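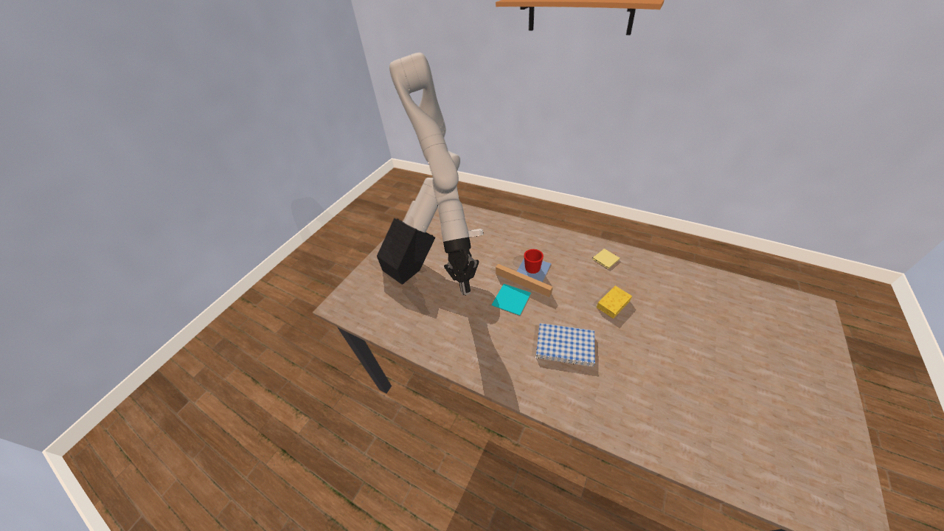

Computer rendering: robot arm and long table.

12 shares | 5 comments

Mfaume Letters Project: Progress Report to the Caleck Fund
Prepared by Akinyi Kashindye, Hivgate Museum

We are halfway through the grant and I have a lot of good news to squeeze in, so please forgive the length!

Cataloging first. The Mfaume family gave us 98 envelopes, most with the letters still inside, and all of them now have a catalog record. Every stamp has been matched to its issue, and postmarks are written down wherever we can make them out. A handful are smudged past reading, and those have gone in with the date left blank. I would still love to find someone who knows rural cancellations well, and if anyone at the Fund has a name to pass along, I'd call them tomorrow.

The letters themselves are a joy. They run back and forth between two sisters, one who stayed in Hivgate and one who moved north for a teaching job, and they cover church suppers, a long quarrel over a sewing machine, voter registration, and the price of shoes. The older sister saved commemorative stamps and asked for particular ones by name ("not the flag again, please"). You can follow her getting pickier over the years. We had planned to treat the stamps and the letters as separate sections of the exhibit, but they belong together, and Nassoro Mabula has redrawn the case layout so each stamp sits beside the page it paid for.
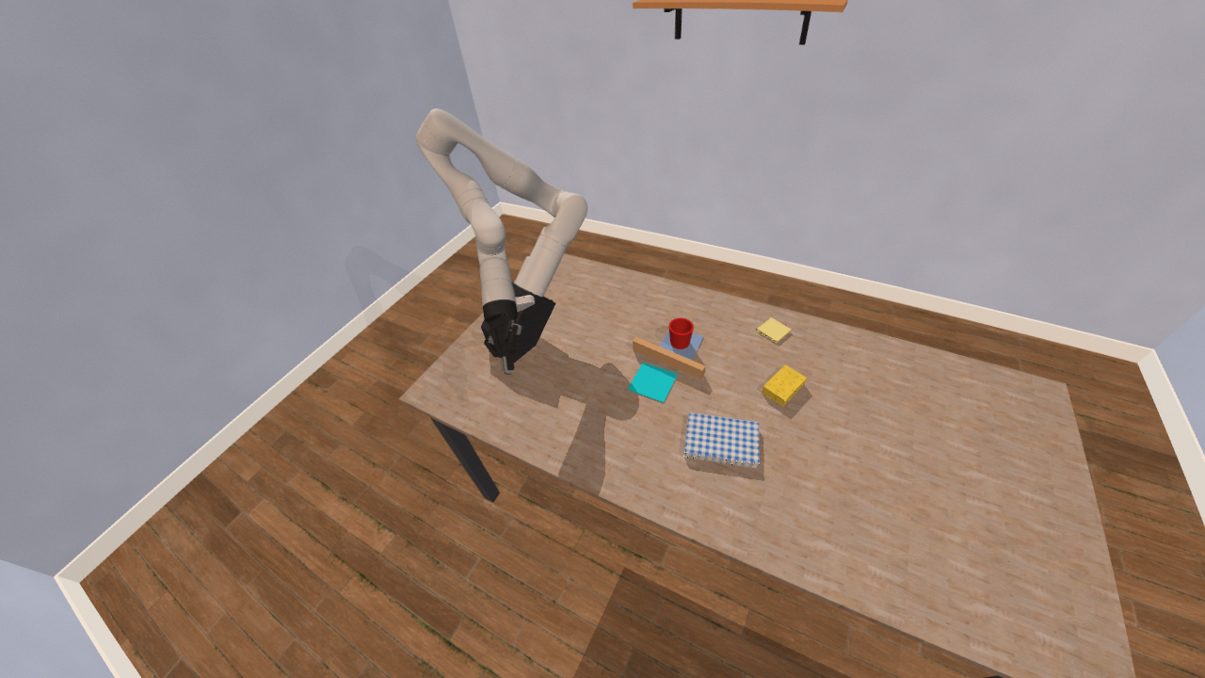

That change cost us three weeks, mostly in remaking mounts, and it's the reason the opening has moved from January to the spring. The budget has not moved. We spent less than planned on framing and put the difference into archival sleeves, as we agreed by phone.

Transcription is going more slowly than I hoped. The younger sister wrote small and crosswise when she ran short of paper, and one page can eat an entire afternoon. Sixty-one letters are fully transcribed and checked. The rest are in first draft, and I expect to finish them before the labels go to the printer.

The school side has been a delight from the start. Dosum Middle School sent us two eighth-grade classes, and the students designed their own commemorative stamps for people in their families. We had room to hang 20 of them in the hallway and had a hard time choosing (the rest are in a binder at the front desk, and visitors do pick it up). One girl drew her grandmother at a switchboard, and the grandmother came in to see it with four of her neighbors. Dosum has asked to come back next year, and I've said yes.

Still to do: final label text, lighting for the two wall cases, and the printed guide. Nassoro has a quote for 3000 copies, which comes in under the line in our budget. We'd like to use the savings for a large-print version and would need your okay in writing for that.

The spending sheet and the revised layout are attached. The reading room is open until 4:30 p.m. if any of you would like to come look at the letters before they go behind glass.

Sign up for the Hivgate Museum newsletter. We send one email a month and you can unsubscribe at any time.

Recent posts
Spring hours and parking
How we store old envelopes
Family stamps: drawings from Dosum Middle School
Call for church programs and fans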